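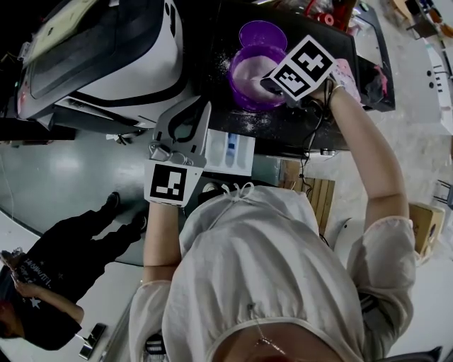 Sketari has changed the dilution guidance for its powdered worktop cleaner after a review of 419 customer queries, most of them concerning white residue left on dark stone and laminate.

The revised instructions, issued on Tuesday, halve the dose for a standard bowl of water and ask users to dissolve the powder fully before any of it reaches the surface. The previous leaflet allowed dry application followed by a damp cloth. That method remains acceptable on steel sinks and glazed tile.

Shares: 80 | Comments: 9

Tahsin Siriwardena, product safety manager at Sketari, said the formula itself was unchanged. "The residue is undissolved carbonate. It is harmless, but it dulls a polished finish if it is left to dry and then rubbed," he said. 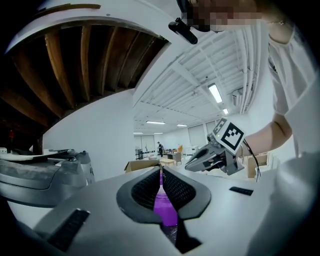 Page last changed: Tuesday, 16:40

The new leaflet will be packed with the 125 g tub from May. Customers holding the older version can request a replacement from Mimance, which distributes the range – postage is free. A first print run of 2,000 has been ordered.

Natália Halás, who tests household finishes for the retailer Wiko, said the lower dose cleaned as well as the old one on sealed granite, though grease near hobs needed a second pass. She advised against using the product on unsealed marble at any strength.

Sketari said its liquid cleaners were not affected and that tubs already sold did not need to be returned.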